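Meet the Ovance: a pair of robot arms that learns to lay the tea table

Have you ever wished that somebody else would put your toys away? Grown-ups have wished it too, for a very long time, and quite a lot of clever people have been trying to build a machine that can do it.
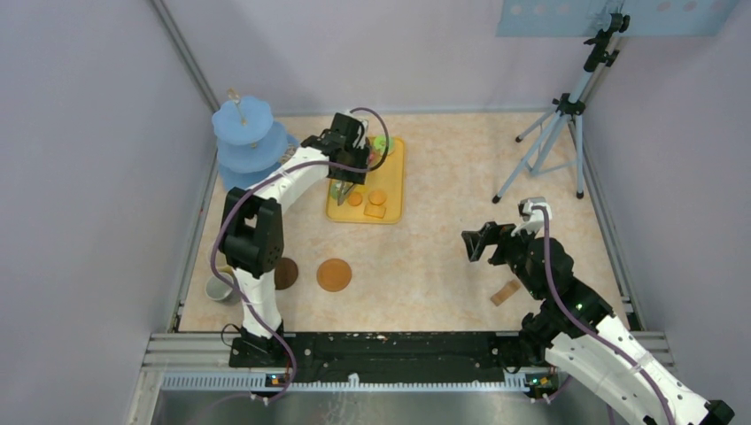
The Ovance is a kit made by a small company called Pukent. It comes in one big, heavy box, and inside are two arms, a rail to bolt them to, a little control board for each arm, and far more screws than you would think any robot could need. There are 34 pages of instructions as well. Schools and clubs can buy one, or borrow one for a term, and ours came to stay in September.

So what does an arm like this do all day? It practises picking things up! You do that without thinking — you reach for a biscuit and there it is in your hand. For a robot, a biscuit is a hard problem. Where is it? Which way round is it? How tightly can you squeeze before you have a handful of crumbs? That is why pretend food makes such good practice, and why our club started with orange crackers and a yellow tray.

At the end of each arm is a gripper. It has two fingers which open and close like the tongs you might use for salad. Behind the gripper are the joints, which bend a bit like your wrist, your elbow and your shoulder. Every joint has its own motor, and the purple cables running along the arms have to be long enough to let everything bend. (Try bending your elbow in a very tight sleeve and you will soon see why.)

Fouzia Bukhari helped to design the lessons that come with the kit. She told us that the arms learn best from lots of tries, even clumsy ones. For the tea table lesson she suggests 700 tries, and 1,000 if you can bear it. Our club leader, Niall Baird, did 19 before he asked for a cup of tea himself.

Is it any good, then? We think so, mostly. The arms are slow, and putting the kit together is a job for a patient adult. But the lessons are written in plain words, and you can choose the objects yourself, so you could swap the tea things for building blocks or pencils.

Something to try at home: put on a pair of thick gloves, shut your eyes, and ask a friend to set out a plate and a cup. Now pick up the cup using only one finger and your thumb. It's much harder than it sounds — and do please use a plastic cup!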